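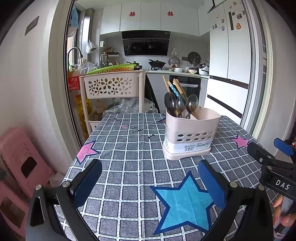
Nandi Pillay：第 3 章的排水部分请再写清楚一点。我照上一版装完，排水管末端直接搭在水槽里，第一次运行时管子弹了出来。另外，软水盐和洗碗粉的加注顺序最好放在同一节，来回翻页很不方便。

上述意见已并入本版。排水管的固定要求见 3.4，软水盐、漂洗剂和洗涤剂的加注集中在 3.6 至 3.8。

第 3 章 安装与首次使用

适用机型：Bruver Grilari 台式洗碗机，接管型与水箱型
中文版校订：Oona Keskinen
技术审核：Toivo Koivisto

本章说明从开箱到完成首次空载运行的全部步骤，以及餐具的装载方法。日常程序的选择见第 4 章，故障代码见第 7 章。仅适用于某一机型的步骤，在句首以"接管型"或"水箱型"标出；未标出的步骤两种机型均须执行。

3.1 安装前的检查

1. 核对机身背面铭牌上的电压、频率和额定功率，与安装地点的供电条件一致后方可继续。
2. 确认插座带有可靠接地，且在机器就位后仍可触及。插座不得位于机身正后方，也不得位于进水接头的正下方。
3. 接管型：确认安装处有独立的冷水角阀。角阀螺纹规格须与随机进水管一致，不一致时应另购转接头，不得用生料带强行填补。
4. 接管型：关闭角阀，拆下阀口堵头，下方放一只容器，短时开阀冲洗管路，直到流出的水中不再有锈屑和沙粒，再将阀关闭。
5. 水箱型：准备一只带刻度的量杯。随机注水杯的刻度仅供注水箱使用，不能用于称量洗涤剂。
6. 检查台面能否承受机器满载时的重量。满载重量见附录 A。折叠桌、带滚轮的餐车、抽拉式台板均不可用作安装台面。

注意：新建住宅或刚更换过水管的住宅，管路内残留的焊渣和密封材料较多，第 4 步的冲洗时间应适当延长。

警告：不得使用延长线、多孔插线板或定时插座供电。电源线破损时，应由 Bruver 授权的维修人员更换，用户不得自行剪接。

3.2 开箱与附件核对

1. 将纸箱平放在地面，剪断打包带，向上提起外箱。不要用刀片沿箱体中线划开，门板正对该位置。
2. 取下顶部和四周的缓冲材料。
3. 打开机门，取出内腔中的附件袋，撕去碗篮与喷臂上的固定胶带。
4. 转动上、下喷臂，确认转动无阻滞。喷臂轴承在出厂前涂有少量食品级润滑脂，表面有透明痕迹属正常情况。
5. 对照下列附件清单逐项核对。

附件清单
进水管（接管型）
排水管
排水管固定夹
注水杯（水箱型）
注盐漏斗
水硬度试纸
刀叉筒
可拆卸碗架
台面防滑垫
本说明书及保修卡

附件有缺失时，先检查缓冲材料的凹槽。注盐漏斗和固定夹体积较小，常嵌在底部缓冲块内。确有缺失的，凭机身序列号向购买处申请补发。序列号印在门框右侧的标签上，与铭牌上的号码相同。

包装材料建议保留至首次运行结束。退换机器时须使用原包装，否则运输途中造成的门框变形不在保修范围内。

注意：塑料袋和缓冲块应放在儿童接触不到的地方。

3.3 就位与调平

警告：搬运须由两人进行。双手托住机身底部两侧，不得以门把手、门板或背面的管接头作为受力点。

1. 将防滑垫铺在台面上，有纹路的一面朝下。台面须干燥、无油。
2. 将机器放在防滑垫上，四只支脚全部落在垫子范围之内。
3. 调整位置，使机门完全打开后门板前缘不超出台面。门板打开后若悬空，装载重物时机身可能前倾。
4. 将水平仪先后放在机顶的左右方向和前后方向，旋转支脚调整高度。顺时针旋转支脚为升高，逆时针为降低。
5. 调平后锁紧支脚螺母，轻压机顶对角，机身不应晃动。
6. 检查机身背面与墙面的间距。背面上、下两组通风口均不得被遮挡。

台面上原有的桌布、塑料垫、吸水垫须在就位前移除。织物垫在机身下会吸收冷凝水，并使调平结果在数次运行之后失效。需要在机器旁摆放餐桌或备餐台的，织物与机身侧面通风口之间应留出空隙，垂边不得搭在机顶。

机器不得安装在下列位置：

灶具正上方或紧邻灶具、烤箱的台面
阳光直射的窗台
室温可能低于冰点的阳台或车库
吊柜下方且机顶蒸汽无法散出的封闭空间

橱柜内嵌安装仅限于配有 Grenunier 通风框的型号。通风框的开孔图随框附送，本说明书不再收录。

注意：前后方向允许机身略微后倾，左右方向应保持水平。机身前倾会导致门封下缘渗水，此类渗水不属于门封故障，重新调平即可消除。

3.4 进水管与排水管的连接

3.4.1 进水管（接管型）

1. 确认角阀已关闭。
2. 检查进水管两端的橡胶垫圈。垫圈应平整落在接头底部，无翘边。
3. 将弯头一端接到机身背面的进水口，用手旋紧。
4. 将直头一端接到角阀，用手旋紧后再用扳手补紧少许。补紧时另一只手扶住角阀，避免阀体随之转动。
5. 缓慢打开角阀，观察两端接头。有水珠渗出时，关阀、拆开、重新放正垫圈后再次旋紧，不要以加大力矩的方式止漏。
6. 用干纸巾擦拭两处接头，静置一段时间后复查纸巾上有无水迹。

旧机器拆下的进水管不得继续使用。垫圈经过长期受压，已失去回弹能力。

进水口内有一只滤网，出厂时已装好。安装过程中不要取出。滤网的清洗方法见第 6 章。

3.4.2 水箱注水（水箱型）

1. 打开机顶注水口盖。
2. 用注水杯缓慢注入清洁的冷水，直至水位指示灯由闪烁转为常亮，并听到蜂鸣提示。
3. 听到提示后立即停止注水，合上盖子。

不得向水箱内加入热水、洗涤剂、漂洗剂、除垢剂或醋。误加后不要启动程序，应按第 6 章的步骤排空水箱，用清水冲洗后重新注水。

蜂鸣提示后仍继续注水的，多余的水由溢流口排入内腔底部，机器会在启动时先行排水。此时程序时间略有延长，显示屏上的剩余时间不作修正。

3.4.3 排水管

1. 将排水管有卡箍的一端套在机身背面的排水口上，推到底，夹紧卡箍。
2. 将另一端引至水槽或下水管预留接口。
3. 接入水槽时，把固定夹卡在水槽边缘，排水管穿过固定夹，末端向下。管口应高于水槽底面，不得浸入积水。
4. 接入下水管时，使用变径接头并加装卡箍。排水管插入下水管的部分不要过长，以免管口顶住弯头内壁。
5. 沿整条管路检查，不得有折扁、扭转或被重物压住之处。机身背后的第一个弯，应在离开排水口至少 200 毫米之后才开始。
6. 轻拉管路末端，确认固定夹不松脱。

警告：首次运行必须在固定夹到位后进行。排水泵启动的瞬间，管内压力会使未固定的管口甩出水槽，排出的热水可能造成烫伤。

排水管末端的最大高度见附录 A。末端过高时，排水泵虽能运转，内腔仍会残留污水，显示屏在程序结束时给出排水提示。末端过低且低于机身底面时，可能产生虹吸，表现为进水不断而水位始终不升。出现虹吸时，将管路中段抬高并用扎带固定，或更换带防虹吸弯头的排水管。

排水管需要加长的，使用 Pelkonen 同径延长管及其配套直通接头。普通花园软管内壁不耐热，不可替代。

固定夹适用于边缘厚度均匀的水槽。陶瓷水槽或边缘带有圆弧的水槽，固定夹咬合深度不足，应改接下水管，或选用带吸盘的固定夹。吸盘安装面须先用酒精擦净，并在首次运行后复查一次吸附情况。

3.5 通电检查

1. 将插头插入插座。显示屏全亮片刻后熄灭，仅保留待机标志。
2. 按住电源键，直到显示屏出现程序编号。
3. 打开机门，内腔照明应点亮；关闭机门，门锁处应有清晰的咔嗒声。
4. 依次按动各功能键，确认每次按键均有蜂鸣反馈。

门锁无声或需要用力推压才能合上时，先检查下层碗篮是否完全推入。碗篮滚轮未落入导轨会使碗篮前缘顶住门内板。

显示屏不亮时，检查插座是否有电、漏电保护开关是否跳闸。漏电保护在插入插头后立即跳闸的，拔下插头，停止安装，联系维修人员。

3.6 水硬度测定与软水盐

软水器用于降低进水中钙、镁离子的含量。盐的作用是使软水器内的树脂再生，并不参与洗涤。水质较软的地区可以不加盐，但仍须完成硬度设定。

3.6.1 测定水硬度

1. 打开冷水龙头，放水片刻后接取一杯。
2. 将试纸完全浸入水中约一秒，取出后甩去水滴。
3. 平放静置，待颜色稳定后与试纸包装上的色卡对照。
4. 按附录 B 的对照表查出硬度等级。

试纸应在自然光下读取。试纸受潮后底色发黄，读数偏高，此时可向当地供水单位查询硬度数值，按附录 B 换算。

以井水为水源的住户，雨季与旱季的硬度可能相差较大，建议在季节变化时重新测定。铁含量偏高的井水会使内腔呈现褐色，软水器对此无效，须在进水端加装除铁滤芯。

3.6.2 设定硬度等级

1. 接通电源，在未选择程序的状态下，同时按住"程序"键和"延时"键。
2. 显示屏出现字母 H 和当前等级后松开。
3. 按"程序"键切换等级，每按一次升高一级，到最高级后回到最低级。
4. 按电源键保存并退出。

未按电源键而直接拔下插头的，设定不予保存。

3.6.3 加注软水盐

1. 取出下层碗篮。
2. 逆时针旋开内腔底部的盐仓盖。
3. 仅首次加注时：向盐仓内倒入 500 毫升清水。以后补盐不再加水。
4. 将注盐漏斗插入盐仓口，缓慢倒入洗碗机专用盐，直至漏斗颈部可见盐粒。加盐时有水从仓口溢出，属正常情况。
5. 取出漏斗，用湿布擦净仓口螺纹和周围散落的盐粒。
6. 将盖子放正后顺时针旋紧。螺纹上残留盐粒时盖子容易旋偏，应退出后重新擦净。
7. 立即执行一次空载程序（见 3.9），冲去溢出的盐水。

警告：不得向盐仓内加入洗涤剂。洗涤剂会使树脂永久失效，由此造成的软水器更换不在保修范围内。

注意：食用盐含有抗结剂和碘，细颗粒还会在盐仓底部板结，不可使用。粗粒海盐含有不溶杂质，同样不可使用。

缺盐指示灯在加盐后可能不会马上熄灭。盐水浓度达到要求需要一定时间，通常在其后的几次运行中熄灭。盐仓已满而指示灯长期不灭的，检查盐粒是否结块：用木筷轻轻拨动仓口处的盐层，不得使用金属器具。

Brynhildur Norðdahl 在审稿时指出，部分用户把缺盐灯误认作漂洗剂灯。两者的区别如下：缺盐灯为 S 形箭头，漂洗剂灯为星形。两灯同时亮起时，先处理缺盐。 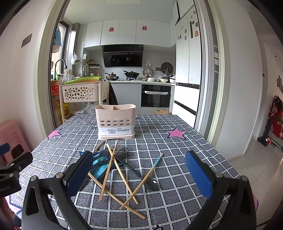

3.7 加注漂洗剂

漂洗剂在最后一次漂洗时自动投放，使水在餐具表面铺展成膜，减少水渍并缩短干燥时间。使用含漂洗成分的多效洗碗块时，仍建议加注漂洗剂，并将投放量设为最低档。

1. 打开机门，向上掀起门内侧的漂洗剂仓盖。
2. 沿仓口缓慢注入，到达最高刻度线为止。
3. 用吸水纸擦去溢出的液体。溢出的漂洗剂会在运行中产生大量泡沫，可能触发溢水保护。
4. 合上仓盖，直到听到锁扣声。

投放量分档可调，出厂时设在中间档。运行数次后按下列现象调整：

餐具表面有圆形水渍：升高一档
玻璃器皿表面有蓝色条纹或手感发黏：降低一档
塑料餐具带水较多：不需调整，塑料蓄热少，自然干燥较慢
不锈钢表面出现彩色斑纹：与漂洗剂无关，参见第 7 章

投放量的调整方法与硬度设定相同，显示屏字母为 R。

注意：白醋和柠檬酸溶液不能代替漂洗剂。酸性液体长期停留在仓内，会使密封圈膨胀，仓盖关闭不严。

3.8 洗涤剂

机器可使用洗碗粉、洗碗块或洗碗凝胶，均须标明供洗碗机使用。手洗用洗洁精不可使用，少量残留在餐具上的洗洁精也可能引起过量泡沫，装载前应冲掉。

1. 按下洗涤剂仓的锁扣，仓盖弹开。
2. 加入洗涤剂。用量以产品包装的标示为准，台式机型取标示范围的下限。
3. 洗碗块平放在仓内，不要竖放，也不要叠放。
4. 推动仓盖并压紧。

仓内壁须保持干燥，加入洗碗粉前用布擦干。洗碗粉遇潮后黏附在仓底，程序结束时可见未溶解的硬块。

快速程序的时间较短，部分洗碗块来不及完全溶解。使用快速程序时宜选洗碗粉或凝胶。

程序结束后仓内仍有完整的洗碗块，多为仓盖被餐具顶住。重新装载时，下层前排不要放置高度超过仓盖下缘的锅盖和砧板。

洗涤剂对皮肤和眼睛有刺激性。加注时避免吸入粉尘，加注后洗手。溅入眼内应立即用大量清水冲洗并就医。

3.9 首次空载运行

首次空载运行用于清除生产和运输过程中残留的水渍与粉尘，同时检验管路连接。内腔中不放餐具，加入少量洗碗粉，不用洗碗块。

1. 接管型：打开角阀。水箱型：确认水箱已注满。
2. 将碗篮推入，关闭机门。
3. 选择强力程序，按启动键。
4. 进水阶段检查机身背面和角阀接头。
5. 主洗阶段听喷臂的声音。正常的水流声均匀而有节奏；出现周期性的敲击声时，暂停程序，检查喷臂是否碰到碗篮底部的固定件。
6. 排水阶段观察固定夹和排水管末端。
7. 程序结束后，等待内腔降温，再打开机门。
8. 用手电筒检查机身下方的防滑垫有无水迹。

运行中途需要开门时，先按暂停键，待喷臂停转后将门拉开一道缝，让蒸汽散出，再完全打开。

内腔底部滤网处留有少量积水属正常情况。出厂前每台机器均经过通水测试，新机内腔、排水管内有水珠，不表示机器曾被使用。

首次运行可能有轻微的橡胶或塑料气味，开门通风后会逐渐消失。出现焦味时立即拔下插头。

首次运行记录（供保修时参考，可填写在保修卡背面）：
安装地点
硬度等级
漂洗剂档位
有无渗漏
安装人签名

3.10 餐具的预处理与装载

3.10.1 不适合机洗的物品

木柄、竹柄和骨柄的刀具
铸铁锅及其他依靠油膜保护的炊具
未标明可机洗的塑料制品
铝制器皿
手绘或描金瓷器
粘接而成的旧餐具
铜、锡器皿
水晶杯及薄壁玻璃杯（标明可机洗者除外）

沾有蜡、油漆、烟灰、机油的物品不得放入。抹布、海绵和桌布也不得放入机器洗涤，织物纤维会堵塞喷孔和滤网。

银器与不锈钢制品应分开放置。两者相互接触时，银器表面会产生暗斑。

3.10.2 预处理

1. 刮去骨头、果核、牙签和大块食物残渣。
2. 沾有米粒、蛋液、奶酪的餐具，用冷水浸泡后再装载。
3. 焦糊的锅底先浸泡并刮除焦层。
4. 撕下新餐具上的标签，擦去残胶。

一般油污不需要预先冲洗。预先冲洗过于干净，洗涤剂中的酶缺少作用对象，反而可能使玻璃表面发雾。

装载之前，可以先把待洗的餐具在桌面上分类：大件、深碗、杯类、刀叉和长柄器具各归一处，再按由后到前、由下到上的次序放入。台式机型的内腔较小，边放边找位置，往往需要中途取出重放。

3.10.3 下层碗篮

1. 盘子竖直插入盘架，正面朝向喷臂中心。相邻两只盘子不得贴合。
2. 大盘放在后排，小盘放在前排。
3. 汤碗向下倾斜放置，开口朝向喷臂。
4. 锅类倒扣，并占用折倒后的盘架位置。
5. 装好后用手拨动喷臂旋转一周，确认没有阻碍。

碗底带有深凹槽的，应倾斜放置，以便排走积水。盘架的可折部分向外轻提后即可放倒，复位时向内推至卡住。

3.10.4 上层碗架

杯子、茶碗和小碟放在上层。高脚杯靠在杯托上，杯脚之间不要相碰。塑料容器只能放在上层，并用较重的器皿压住边缘，防止被水流掀翻后积水。

安装有上层碗架时，下层可放置的盘子直径会减小。需要洗大盘时，抬起碗架两侧的卡扣，将碗架整体取出。

3.10.5 刀叉筒与长柄器具

1. 刀叉筒置于下层前排右侧的卡槽内。
2. 餐叉和汤匙的柄朝下放入，餐刀的刃朝下放入。
3. 汤匙之间用叉子隔开，避免匙面套叠。
4. 用格板时，每个格孔只插一件。
5. 长柄汤勺、漏勺和锅铲平放在上层碗架，勺面朝下。
6. 锋利的刀具平放，刃朝机腔内侧。

警告：取放刀叉筒时，先确认没有刀刃或尖端朝上。有儿童的家庭，程序结束后应首先取走刀具。

细小的物件，如茶匙、开瓶器的活动部分、奶瓶配件，应装入带盖的网盒后再放置。从筒底孔隙漏下的细物会卡住喷臂，或落入滤网下方的泵腔。

长柄器具的末端不得穿出碗架底部。每次装好后，从侧面平视碗架底面检查一次。
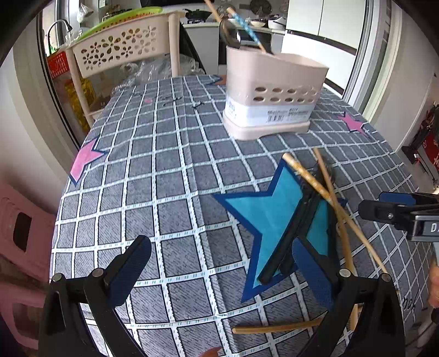 3.10.6 取出餐具

程序结束的蜂鸣响起后，餐具温度仍然较高。陶瓷和玻璃在高温时较脆，容易磕碰崩边，应静置后再取。

1. 将机门打开一道缝，静置片刻。
2. 先取下层，后取上层，避免上层滴下的水落到已干的盘子上。
3. 检查杯底凹处，倒去积水。
4. 检查滤网上的残渣，必要时清理。

取出的餐具可放在干燥的台面或沥水架上。需要立即叠放的，先用干布擦去边沿水分。

装有自动开门功能的机型，程序结束时机门自动弹开。机门前方不得摆放物品，机门上方的橱柜底板应为耐潮材质，或贴有随机附送的防潮膜。

3.11 使用初期的调整

机器投入使用的最初阶段，硬度等级、漂洗剂档位和洗涤剂用量往往需要配合调整。每次只改变一项，运行数次后再作判断。同时改变多项，难以确定起作用的是哪一项。

白色薄膜，可擦去：硬度等级偏低，或缺盐，或盐仓盖未旋紧
白色薄膜，不可擦去：玻璃腐蚀，无法恢复，应减少洗涤剂用量并降低程序温度
颗粒状残留：喷孔堵塞，或餐具相互遮挡，或滤网未装到位
茶渍、咖啡渍：洗涤剂用量不足，或程序温度偏低
咸味：加盐后未执行空载程序，或盐仓盖旋偏
塑料变色：番茄、胡萝卜或咖喱中的色素渗入，不影响使用
异味：滤网积存残渣，或机门长时间紧闭

滤网是否装到位，可由手柄的方向判断。手柄箭头与底板上的刻线对齐为锁定位置。滤网未锁定时不得运行程序，残渣会直接进入循环泵。

水温设定不可单独更改，随程序而定。进水接热水管的，须在设定菜单中将进水类型改为热水，否则预洗阶段的温度过高，蛋白质类污渍会凝固在餐具表面。进水温度上限见附录 A。水箱型不适用此项设定。

Aino Ikonen 负责的试用反馈中，残留类问题多数在重新摆放餐具后消失。报修之前，请先按 3.10 的要求重新装载并运行一次强力程序。

3.12 短期停用与防冻

离家期间，接管型应关闭角阀。机门留一道缝，保持内腔通风，并将剩余餐具全部取出。

停用时间较长的，按下列步骤处理：

1. 执行一次空载强力程序。
2. 关闭角阀，或排空水箱。
3. 拔下电源插头。
4. 取出滤网，洗净晾干后装回。
5. 用干布擦拭门封及门框下缘。
6. 合上门，在门封处夹一块折叠的干布，保持缝隙。

可能遭遇冰冻的，还须拆下进水管和排水管，倒尽管内余水。结冰会使进水阀体开裂，裂纹在解冻之后才会漏水。遭遇过冰冻的机器，应在室温下放置足够时间，完全解冻后再通水试机，试机期间不得离人。

恢复使用时，重新执行 3.4 的接头检查和 3.9 的空载运行。盐仓内的盐可继续使用，无须再次加水。

3.13 安装阶段的定期复查

完成安装后，每隔两个月复查以下项目，连续复查无异常的，可并入第 6 章的常规保养：

进水管两端有无渗水或绿色锈迹
排水管有无折扁，固定夹是否松动
支脚螺母是否锁紧，机身是否水平
防滑垫是否移位、发霉
电源线有无受压，插头有无发热变色
通风口有无积尘

插头或插座出现变色时，立即停用，由电工检查插座。仅更换插头不能排除插座内部接触不良。

机器移位之后，无论距离远近，均应重新调平，并重新检查排水管的第一个弯。移位前须执行一次单独排水：接通电源，按住"取消"键，直到显示屏出现排水标志后松开，待排水泵停转再断电。内腔底部的余水用海绵吸尽，否则倾斜时会流入底盘，触发浮子开关。

浮子开关动作后，排水泵持续运转，显示屏给出溢水代码，按键无响应。此时关闭角阀，拔下插头，不得为取出底盘积水而拆开底板。处理办法见 7.3。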